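Disell opens robot teaching room in Burness

BURNESS – A former print shop on Simon Street is now a place where people spend their working day showing robots how to do kitchen chores.

Disell, which makes software for two-armed robots, opened the room on 25th July after moving out of a smaller space in Berham. It has five work tables, each with a pair of robot arms, and people from the town have been hired to run them.

The work is simple to describe and slow to do. An operator sits at a desk a few feet from the table and holds a pair of handles. When the operator moves a hand, the robot arm on that side moves with it. Squeezing the handle closes the gripper. While the task is being done, the computer records how the arms moved along with video of the table. Each run from start to finish is saved as one demonstration, and the demonstrations are later used to train the robot to do the task without anyone at the handles.

"People expect us to be writing code all day," said Jeferson Nogueira, who manages the room. "Most of the day we are moving toast."

Toast is the current job. The operator has to bring the slices out of a small oven and put them on a plate, using both arms if needed, without tearing the bread or knocking the plate. By the end of the first stretch of work the team had recorded 719 demonstrations of it. Nogueira said almost a third of those would be thrown out.
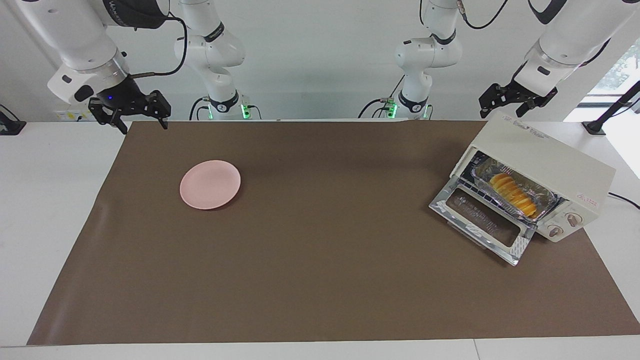

The toast task at one of the Disell tables, with the oven door open and the pink plate empty.

A demonstration can be dropped for several reasons. Sometimes a slice falls. Sometimes the operator stops partway through to think, and the recording has a long pause in it that the robot would learn to copy. Runs where the operator makes a mistake and fixes it are kept, and Nogueira said he wants more of them.

"If the slice slips and you pick it up again, that's useful," he said. "If the slice slips and you sit there for a while, we can't use that."

The company also teaches some tasks by hand. In that method, the motors are set so that the arm can be pushed freely, and a worker takes hold of it and guides it through the motion. It is quicker to learn than the handles, Nogueira said, but the worker's own hands end up in the video, and it is hard for one person to guide two arms at once. Disell uses it mostly for short motions, such as turning a knob or pulling open a drawer. The longer kitchen tasks are all done by remote control.

New operators train for two weeks before their recordings are counted. They start with stacking cups, then move to folding a dish towel, and only then get to anything with food or an oven. Nogueira said the hardest thing for most people is judging how far down the gripper is. The handles give no sense of touch, so an operator has to tell by eye whether the fingers have reached the bread or are still above it.

Shifts at the tables are kept short. Operators work in pairs and trade places through the day – one at the handles, the other putting the table back the way it was and marking each run as good or bad. The plate and the oven are shifted a little between runs. If they stayed in the same spot every time, Nogueira said, the robot would learn the spot and would miss the plate as soon as someone moved it.

The marking is checked later by a second person who was not at the table. Where the two disagree, the run is set aside and looked at again at the end of the week.

The Simon Street building had been empty for three years. Disell has a lease on the ground floor only, and the upstairs rooms are still being offered for rent by the owner. The company put in new wiring and repainted, and it plans to replace the front steps with a ramp before winter. Deliveries come in through the alley, and the two parking spaces in front remain public.

Several shop owners on the block had asked whether the work would be noisy. Disell told them the arms are quieter than the presses that used to run there, and that no work is done overnight. Bread for the toast task is bought in town. Slices are used for more than one run until they start to break up, and none of it is eaten.

Nogueira would not say which customers the kitchen work is for. He said the first test of a robot running the toast task alone will be held in the same room, using the same model of oven, and later with one the robot has not been trained on. He did not give a date for either test, but said the team hopes to have finished with toast by March and to be recording dish loading after that.

Disell is still hiring for the afternoon shift. No background in robotics is asked for, and applicants are given a short trial at the handles as part of the interview. Forms can be picked up at the front desk on Simon Street.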